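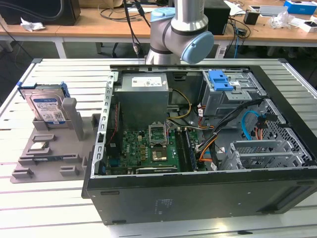 I bought the Vusura three-finger adaptive gripper to replace a parallel one that was too stiff for taking old computers apart. The job is desktop refurbishment: open the tower, take out the drive, memory and processor, put them where the next person can find them. With the side panel off and the case laid flat on the slotted table there is a lot in the way, and the black cables that sweep down from the drive side towards the board are the worst of it. A gripper for this work has to be slim, fairly gentle, and has to let go when told. The Vusura manages the first two.

Fitting was easy. The adaptor plate went straight on, the Pálfi driver installed without complaint, and I was moving the fingers within the hour. Force is set in steps and the lower ones are usable on bare boards. It picks up a hard drive in its blue carrier with no slipping, and memory modules are fine if you slow the approach down.

The fault came in the second week. On a carrier pick the arm stopped with a position error, which happens, and I pressed the emergency stop to reach in and clear it. The manual says the gripper holds its last grip on loss of power. Mine held for a moment and then opened. The drive dropped onto the board and took a capacitor off. My hand was under it at the time – no injury, but a drive corner on the knuckles hurts.
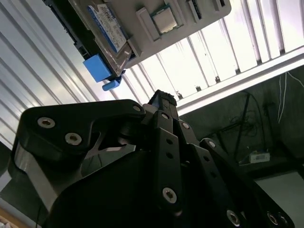 I repeated it with a block of foam in the fingers and the case out of the way. Out of 150 stops the gripper opened on 8. All of them came with the fingers near the wide end of their travel, so small parts never showed the problem and a carrier or a tray might. Nullmont, who sold it to me, first blamed my wiring. After I sent the log they agreed that the holding brake was slow to engage and posted a new one.

The replacement brake has done 600 stops without opening. Swapping it meant undoing the link bolts, and two of them had no thread lock on them at all. I would check those on any new unit.

I also tried the Undov soft fingertips, sold separately. They mark less but are too fat to get down beside the memory slots, so they went back in the box.

Would I buy it again? Yes, with the later brake. Ask which one is fitted before you pay, and test the stop with something soft first. Keep your hands out from under the load whatever the manual says.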